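Why did the robot drop the bread?
Robots at work, part 4
By Hiu-tung Ko

Robots in films hardly ever drop things. Real ones drop things quite a lot, and the people who work with them spend much of their day finding out why.

This story is about a robot at a workshop called Esano. It has two arms, and its job is to practise handling food. It picks a piece up, moves it to a plate and lets go. You can do that without thinking. A robot has to be told how far to reach, how hard to squeeze and when to stop squeezing.

One morning the robot began dropping the bread. It would pick up a piece, start moving and lose its grip before it got to the plate. Then it kept going. It carried nothing across the table, opened its fingers over the plate and went back for the next piece as if all was well.

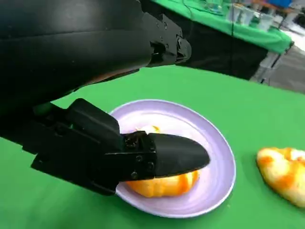

Deepak Mittal is the technician who looks after the arms. The first thing he did was press the red stop button. He didn't reach in to grab the bread, even though it was close. A robot arm is heavy and strong, and it may start moving again when you don't expect it. The rule at Esano is that hands stay away from the table until the arm has been stopped and the light on the wall has changed colour.

Then he looked at the numbers. The robot keeps a record of everything it does, called a log. Deepak read through 60 tries and found that the arm had dropped its food in 23 of them. That told him it wasn't just bad luck. Something was wrong, and it was going wrong in the same way each time.

There is a sensor in the gripper that measures how hard the fingers are pushing. You have sensors like this too, in your skin. If you pick up a ripe peach, your fingertips tell your brain to go gently. If the peach starts to slip, they tell your brain to hold on tighter.

The robot's sensor was giving the wrong answer. It said the fingers were squeezing firmly when they were hardly squeezing at all. The robot believed it, so it never tightened its grip - and the bread slid out.

Why was the sensor wrong? A screw in the gripper had worked itself loose. It had moved less than the width of a hair, but the sensor sat next to it and was pushed a tiny bit sideways. The gripper had opened and closed 800 times since the last check, and each time gave the screw a little shake.
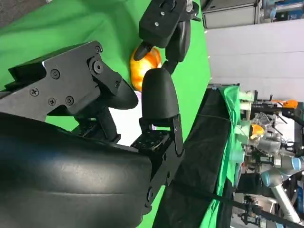

Fixing the fault

Deepak tightened the screw with a special tool that clicks when it is tight enough. After that he had to calibrate the sensor. To calibrate something means to check it against a thing you already know. You do this with kitchen scales when you make sure they say zero before you put the flour on.

He ran the arm slowly at first, then at its normal speed. It didn't drop anything, so he wrote down what he had found and put the robot back to work.

Two things changed afterwards. The screws are now checked more often, and the robot has a new instruction. If its fingers close further than they should, there is probably nothing between them, so it stops and calls for help.

Words to know

Gripper: the part of a robot that holds things.
Sensor: a part that measures something, such as light, heat or pushing.
Log: a record of what a machine has done.
Calibrate: to check a measuring tool and set it right.

Try it yourself

Put on a pair of thick winter gloves and pick up a slice of bread, then a grape, then a coin. Which one is the hardest to hold without squashing or dropping it? Try again with bare hands and write down what is different.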